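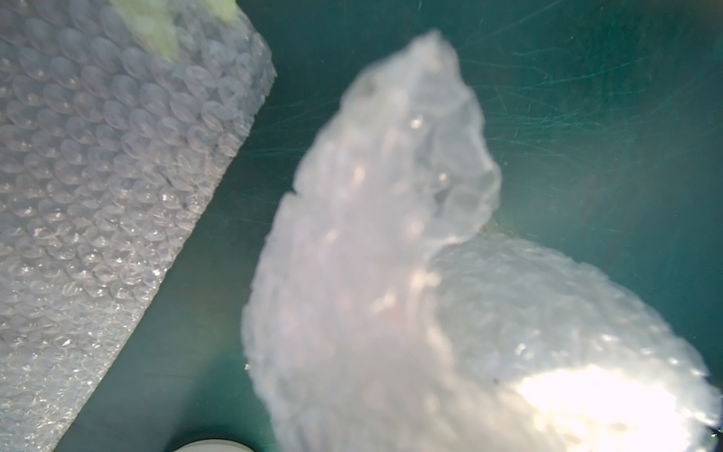

Which way should the bubbles face when I wrap dishes, in or out?

Bubbles in, against the dish, with the flat side out where the tape will stick to it.

Print this page | E-mail this to a friend

Posted 5/12/03 by Kenneth Hepburn

I keep reading the same thing and I'm not convinced. The man at the Rowbotham shipping counter told me bubbles in, and he also tried to sell me 200 feet of the stuff for a two-bedroom apartment. Does the direction make any difference? I have my mother's plates to move and one crumpled pile of wrap left over from the last move. Can I use it again?

Reply from Frans Willems

Used wrap is fine if the bubbles still have air. Squeeze a few. Flat ones are just plastic sheet. I've packed plates both ways and never broke one, so I doubt the direction matters as much as people claim — two layers, tape it snug but don't strangle it, stand the plates on edge. Crumple the tired pieces and stuff them in the corners of the box. I wouldn't buy 200 feet of anything until the old pile is gone.

Reply from orurlow9

get the big bubble kind, small ones are useless. my cousin moved in June with only towels and was ok

Reply from Frans Willems

Small bubbles are useless for what? They're what I use on cups. Big ones won't bend around a handle.

Search help topics: enter keyword Go

Related questions
Newspaper ink on white china
Does double boxing do anything?
Reusing tape (don't)
Who pays when the mover packs it?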